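Open day at the Sekon building, Flusberg

October 21, 2019

By Alina Neagu

I almost didn't go. The open day was on a Saturday, it was raining sideways, and the last time I let my cousin talk me into one of these things we ended up in a parking lot looking at a street sweeper. But Danuta Wasilewska had two passes and a car with working heat, and she'd promised me lunch, so off we went to Flusberg with her son Kacper in the back seat eating pretzels for the whole drive.

If you haven't been out there, the Sekon building is the long one behind the old rail depot, with the green doors. It used to be a hosiery mill. Now it's split up between a bunch of small outfits that do things with cloth: a repair shop, a sample knitting place called Prelta, a sorting and folding workshop, and a textile testing room run by Gunawardena that everybody kept telling us to see first (we saw it last, of course). You pay three dollars at the door, they stamp your hand, and you can wander as long as you like. The stamp was a sheep. It's still on my hand as I write this.

We started at the repair shop because it was warm. Wiesława Kołodziej has been darning there for years and she is FAST. She had a sweater elbow stretched over a wooden mushroom and talked to six of us at once without looking down. I asked her what people bring in most and she said elbows, then cuffs, then "whatever the dog did." She let Danuta try a few rows. Danuta has knitted her whole life and she still got told to loosen up! I was not offered a turn, and I'm fine with that.

There was a rack of finished repairs along the wall, waiting to be picked up, with little paper tickets pinned on. I got stuck there for ages. Somebody had sent in a fisherman's sweater with a hole under the arm, and the patch was in bright orange wool, no attempt to hide it, and it looked wonderful. Ticket number 477, if the owner is reading. I want to shake your hand.

Then Prelta, upstairs. I had pictured big roaring machines, but the sample room is small and the knitting machines were only switched on at half past the hour, and we'd missed it by ten minutes. So we looked at the yarn shelves instead. They had swatches you could take home from a bin by the window, and I took more than was polite. Mostly oatmeal and gray, one mustard one that I'm going to turn into a pot holder. Kacper took a green one and wore it on his head until Danuta noticed.

Next door to them is the folding and sorting workshop, and this was my favorite part of the day, which I would never have guessed from the word "folding." Eduardo Patrício runs the visits there. He's tall, very soft-spoken, and he cares about knits the way my uncle cares about tomatoes. His speech to our group was all about how a knit is nothing like a bedsheet. Grab a sheet by the corner and it more or less hangs straight. Grab a knit and it bunches and twists, and it grows on you if it's heavy. He had us each take hold of a piece in the middle and lift, and then by the edge and lift, and see how different it felt. I had a ribbed scarf that went about a foot longer than it started. Oops.
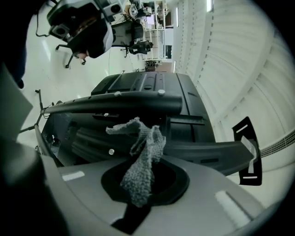 Gray speckled knit, pinched and twisted up into two loose lobes, at the folding workshop.

I had never thought about where to pick up a sock. Eduardo says most of us grab whatever part is closest and then spend the next few seconds hunting for the opening. He likes to find an edge first, run it between two fingers until it comes to a seam, and go from there. I tried it at home last night with the laundry and it took me twice as long, but I'm told that passes.

He also got onto speckled yarns, which he has strong feelings about. They're a pain to sort, he said, because from a few feet away a speckled gray and a plain gray look like the same thing, and under warm light it's worse. I have at least four pairs of gray socks that would back him up. A woman in our group asked if she could bring hers in for sorting and he said no so gently that she thanked him.

After that we were starving. Lunch was downstairs in what used to be the dye room: pea soup, rye bread, and a plum cake that was gone by the time I went back for seconds. Go early for the cake. The coffee was thin but there was lots of it. Danuta ran into a woman she'd gone to school with and I lost her for half an hour, so I took Kacper out to see the old mill bell in the yard, number 512 stamped on the side, and he asked if he could ring it, and I said no, and he rang it. It's loud!

The Gunawardena testing room was the last stop and by then there was a line down the hall, roughly 20 minutes. Worth it, mostly. They rub fabric until it wears through, and there's a board on the wall with squares of cloth at different stages, from brand new to something like a cobweb. You're allowed to touch all of them. The pilling samples were a bit of a shock, as I was wearing a cardigan that matched the second-worst one almost exactly. Kacper pointed this out to the entire line.

I'd have liked more signs. We walked past the stairs to Prelta twice, and the floor plan they give you at the door has the restrooms on the wrong side. Bring cash too, the card reader at the repair shop was down and I had to borrow from Danuta to buy a darning needle set and two skeins of that orange wool. The floors are concrete all the way through, so don't wear the shoes I wore.

They told us the next one will be in September, with the knitting machines running all afternoon this time. Wiesława is doing a beginners' table and you have to put your name down for it at the door. Danuta already did, and she put mine down too. I still owe her for the needles.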